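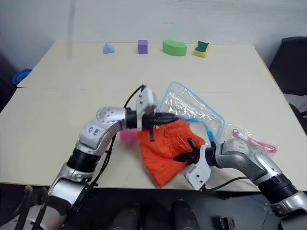 4.2 Colour and recall in the Grerville survey

Claims that colour helps people remember where they left household things rest on thin evidence. Tjoa reports better recall for bright items among 456 respondents, but her lists mixed colour with shape and use. The row in Figure 3 has the same trouble: a purple cube, a green arch and a sponge with a yellow base differ in far more than hue, so a person who remembers the sponge may simply know what a sponge is for. We doubt that the Khoo scoring method fixes this. It was built for word lists, and only 32 of the 892 answers we rescored changed category. Until the shapes are held constant, we would treat the colour effect as unproven.

Figure 3. Objects in a row on a light beige tabletop.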